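Cardboard Works: The Small Shelter Gallery
Design and Making Program, Rokness Center for Applied Crafts

Introduction

The Small Shelter Gallery presents work connected with the cardboard unit of the Design and Making Program. The unit is offered every year and concludes in July. It introduces participants to structure, proportion and joinery through one of the most widely available materials, and it asks that every finished piece be small enough to stand on an ordinary table.

The assignment has remained the same for several years. Each participant receives one flat sheet of brown corrugated cardboard, a steel ruler, a cutting mat and a craft knife. The shelter must stand without support, must have a roof, and must be open on at least one side so that the interior can be viewed. Paint, printed paper and other surface coverings are not permitted in the first round. Participants may use white glue or folded tabs. Hot glue is reserved for the second round, after the instructor has approved the structure.

The unit is led by Ilgın Işık, with studio supervision by Harish Katiyar. Florin Oprea prepared the written notes for this page from the review sheets kept by the studio. Cardboard sheets are supplied to the program by Meva.

About the Assignment

Participants begin with a drawing at full size. The drawing shows the floor, the two side walls, the back wall and the roof, laid out so that as many edges as possible can be folded instead of cut. A design that is folded from a single piece generally holds its corners better than one assembled from separate panels, although both methods are accepted.

The direction of the corrugation is discussed at the first session. Cardboard bends easily along its flutes and resists bending across them. In a roof panel, the flutes should run between the supporting walls wherever the layout allows it. In a wall, they should run from floor to roof. Participants who ignore this at the drawing stage usually find that the roof sags in the middle once the piece has been left standing overnight.

Fold lines are scored on the inside face with a blunt tool. A bone folder is preferred, though the back of a table knife is acceptable. The score should compress the paper without breaking it. Where the outer liner has split along a fold, the participant may reinforce it with a strip of paper tape on the inside, and this is noted on the review sheet.

Tabs are left at a generous length and trimmed at the end. A tab that remains visible on the finished piece is not considered a fault if it contributes to the stability of the corner. The studio has always taken the position that a model should show how it was made.

Review Criteria

Finished shelters are reviewed on a Tuesday afternoon by the instructor and one guest. The most recent guest was Gaurav Uniyal, who teaches model making at the secondary level and who contributed several of the remarks recorded on this page.

Stability. The shelter is placed on the table and the table is tapped lightly. The walls should not shift. A piece that leans is returned for correction.

Load. A stack of index cards weighing 200 grams is placed at the center of the roof and left for 3 minutes. The roof may flex but may not crease. Pieces in the second round are tested at 350 grams.

Edges. Cut edges are examined for tearing. A clean edge is normally the result of several light passes with a fresh blade. Blades are changed at the start of each session, and used blades are placed in the metal container beside the sink.

Opening. The open face should give a clear view of the floor and the back wall. Participants are encouraged to think about how daylight will enter the interior and where the shadow of the roof will fall. This part of the review has no pass mark, but it is often the part that is discussed the longest.

Remarks from the Review

The remarks below were selected from the review sheets by Florin Oprea and are reproduced with minor corrections to spelling.

On roofs: "A flat roof is the plainest answer to the assignment and a good one. It should extend a little beyond the walls, so that the front edge reads as a line and the interior falls into shade."

On interiors: "The inner face of the cardboard is worth looking at in different light. Near a colored wall it picks up some of that color, and a white model would do the same, only more strongly."

On scale: "With nothing else on the table, a shelter could be any size. Put an ordinary household thing near it and the eye settles the matter at once."

On finish: "Leave the fold as it is. The darker line where the board has been bent is part of the drawing."

Viewing the Models

Models are best viewed at table height, with the eye level with the roof or slightly above it. From higher up, the roof hides the interior and the piece is reduced to a rectangle. Visitors to the display room are asked to use the low stools provided and to refrain from lifting the models, as the glued corners are easily strained.

The display room is open in the afternoon while the program is in session. Groups larger than 3 persons are asked to contact the studio in advance. The room has a level entrance, and seating is available on request from the studio desk.

Materials and Care

Corrugated cardboard absorbs moisture from the air and will lose its stiffness if stored near a window or an outside wall. Models should be kept flat on a shelf, away from steam and direct sun. Dust may be removed with a soft, dry brush. A damp cloth should never be used.

Participants who wish to keep their work should collect it before the end of July. Uncollected pieces are flattened and returned to the paper recycling stream. The studio keeps the full-size drawings, which are stored in the plan chest under drawer number 1072 and may be consulted by later participants.

A short guide to scoring and folding, prepared by Dinesh Chaturvedi, is available in printed form from the studio desk. It covers the choice of board, the use of the bone folder, the layout of tabs and the correction of common errors, including walls of unequal height and roofs that have been cut too narrow. The guide is revised before each session, and participants are asked to discard earlier copies.

Permissions

Text on this page may be reproduced for teaching purposes with acknowledgment to the Rokness Center for Applied Crafts. Requests concerning the picture should be addressed in writing to the Design and Making Program. Participants retain all rights to their own designs.

Gallery 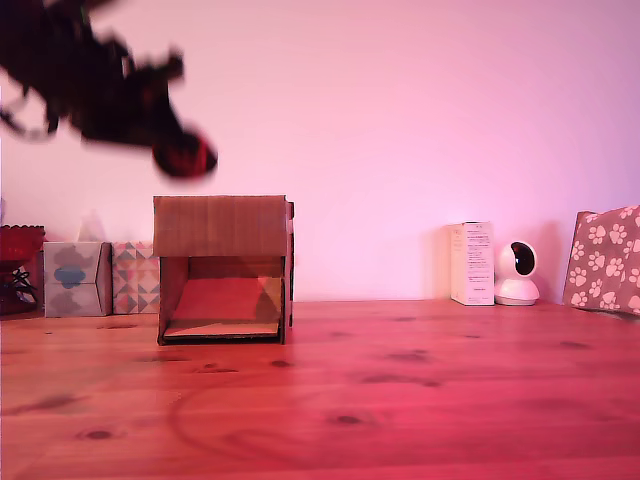 Open-fronted shelter in plain brown corrugated cardboard, with a flat, slightly overhanging roof. Shown on a wooden tabletop, with patterned tissue boxes along the wall behind.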